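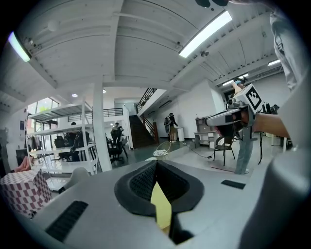 Efa Vaughan asked that the minutes show she would rather have a late bus that really comes than an early one that might. Several people said the same in other words, and it set the tone for the evening.

Search this site Enter keywords Go
Category: Meetings and Minutes > Riders' Group
Posted 2020-04-21 by Tariq Mirani

Romdale Bus Riders' Group: minutes of the spring meeting (held by phone and video)

On the call: Sadia Durrani (chair), Efa Vaughan, Daniyal Butt, Sena Quansah, Tariq Mirani (minutes), plus members dialing in from Wollton and the Mill Road end. Great turnout, and thank you to everyone who stuck with the first ten minutes of echo!

1. Last minutes
Agreed, with one fix. The stop outside the bakery is Yazdani Corner, not Yazdani Court. Tariq has changed it on the website.

2. The evening 20
Most of the meeting went on this. The last 20 out of Romdale now leaves before the late shift at the Vultimer plant lets out, so people are walking to Wollton along a road with no sidewalk past the creek. Sadia has talked with the scheduling office twice and they were friendly both times, and they asked for something on paper. So we're giving them something on paper! Daniyal has already collected 330 signatures, nearly all of them from riders who use the route more than once a week, and he has a stack of written comments that are wonderful to read. One woman wrote a full page about the driver who waits while she folds her stroller.

Agreed to ask for one later trip each way on weeknights, and to leave weekends for a separate letter. Sena thought asking for both together would slow things down. Efa wasn't sure but was happy to go along.

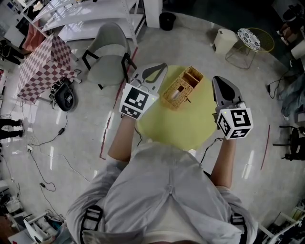

Does the later trip have to run all the way out to Wollton? The scheduling office would accept a short run that turns at Yazdani Corner, but Sadia wants the full route in our first letter, as the creek road is past the corner and that is the stretch people are walking.

Daniyal to send the draft letter around. Comments back to him, please, and not to the whole list (we all remember the bench emails).

3. Shelters
The new shelter at Mill Road is up and it's lovely. It has a seat you can sit on without sliding off, and the timetable is at a height where a person can read it. Members from that end wanted their thanks recorded, so here they are, recorded. The old shelter at Wollton still leaks over the left side of the bench. Sena reported it again and has a reference number this time.

We have $2000 left from the raffle and the plant sale. Tariq suggested holding it for a second shelter. Efa suggested putting $100 of it into large print timetables now, which everybody liked so much that we voted on the spot. Carried, all in favor. The rest stays where it is until July.

4. Large print timetables
Efa will do the layout. She has tried a version with one route per page and the Romdale to Wollton times in a darker type, and her neighbor could read it without glasses from across the kitchen table. There was a long and cheerful argument over whether to use the 24-hour clock. We won't be. Copies to go to the library, the clinic and the bakery once they're open to visitors again, and by mail to anybody who asks before then.

5. Route map
Sena has drawn a new walking map showing the nearest stop to every street in Romdale, with the steep bits marked. It's terrific. Two corrections from the call: the footpath behind the school does go through, and the steps by the old post office have a handrail on one side only. Sena would like to hear of any other paths she has missed, especially at the Wollton end, where she knows the streets less well.

6. Riding at present
Members who are still traveling to work said buses are running on the reduced timetable and mostly on time. Drivers are asking people to board at the back. Sadia has written a short thank-you card on behalf of the group and will drop it at the depot. If you'd like your name on it, call her.

7. Other business
Daniyal has found the missing box of route badges. It was in his garage under the tent.

A member from Wollton asked whether bikes can go on the front rack of the 20 after dark. Sadia will find out.

Next meeting in July, in person if we can manage it and by phone if we can't. Items for the agenda to Tariq.

Filed under: evening service, shelters, timetables, Wollton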